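From: Oluf Kragh
To: Liltesix snacks and kitchen list
Date: August 2, 2019
Subject: Re: [snacks] Bins, bags and the great crisp question

Hello all,

Sorry for the slow answer, I've been up at Jemmont most of the week and only got to the list last night. Quoting the original so that people who joined since June can follow along:

> Hi everyone,
>
> Can we please settle how the snacks are meant to be put out? On our floor
> it's one big cardboard box and everything goes in together. The tubs roll
> about on top, the bags get squashed at the bottom, and whoever wants the
> thing underneath tips the lot out on the worktop. I swept up half a bag of
> crumbs yesterday and then found the other half in the cutlery drawer.
>
> I've heard your floor has it sorted with two bins. Is that right? Do you
> split by type or by flavour? And where do the spares live? We have one
> shelf and it's full of mugs.
>
> Thanks,
> Third floor (the crunchy end)

Yes, we do use two bins, and yes, it has made life so much easier! We split by the shape of the packet and pay no attention to flavour at all. Tubs go in the left bin, bags go in the right one. We tried flavours for a bit (sweet one side, salty the other) and it fell apart the moment somebody bought the chilli chocolate things, which had a home in neither and got moved back and forth for days.

The bins themselves are just plain white plastic, nothing special. I got ours from the Thoroddsen catalogue, item 431 if they still do them, and I'd go for that size again. You want them deep enough that a tub can stand up and stay up, but shallow enough that you can read what's on the side without lifting it out. If you have to rummage, you'll be back to tipping everything on the table.

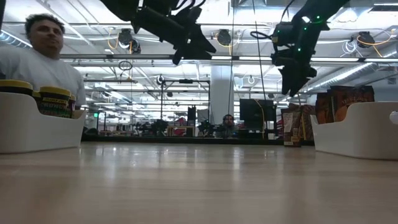
A few things we've settled on, for what they're worth:

1. Tubs stand on their ends, lids up. I know they fit in lying down, and you get more in that way, but then the first one out sets the rest rolling. Put the tall ones in first and tuck any small one in beside them.

2. Bags stand upright too, side by side like books. This is the one people moan about. If you only have a couple in the bin they'll slump, so I fold the bottom seam under and lean them on each other – it takes two seconds. Please don't lay one flat and pile the others on top, we all know what happens to the bottom one.

3. Opened bags don't go back in. Clip it and keep it at your desk, or finish it (I have never found this a hardship).

4. Spares stay in their boxes until there's a gap. We stack the boxed ones behind the bag bin, so topping up means reaching over and not going on an expedition. If you've only got the mug shelf, could the mugs go on hooks? I have a packet of 12 hooks left over from the coat rail and you're welcome to them.

5. Give the bins a wipe when they're empty. Warm water and a drop of washing-up liquid, then dry them properly before anything goes back in. Salt gets into the corners and it goes horribly sticky if you leave it.

On the crumbs, I'm afraid I have no cure. Two bins do help, as the bags don't get crushed, but somebody will always open one upside down. We keep a dustpan under the table now.

Somebody else asked me off list whether we ought to be buying the lot from Voltstead in bulk. I'm not keen. Their boxes are enormous, the delivery always seems to turn up when I'm out, and last time we were eating the same paprika flavour for so long that people started bringing their own. I'd sooner get a mixed order every fortnight and let folk choose. If your floor wants to come in with us on the next one, send me your list by the end of next week and I'll add it on. Packet shapes as well as flavours, please, or I can't work out what goes in which bin!

Oh, and whoever has borrowed the good bag clips – the wide ones with the spring – could I have them back? I've been making do with clothes pegs and they ping off.

If you'd like to come down and see how it's laid out before you order bins, do. I'm in all next week apart from the mornings, and there'll be something in the tub bin for you.

Cheers,
Oluf

--
Oluf Kragh
Liltesix, ground floor, ext. 3,154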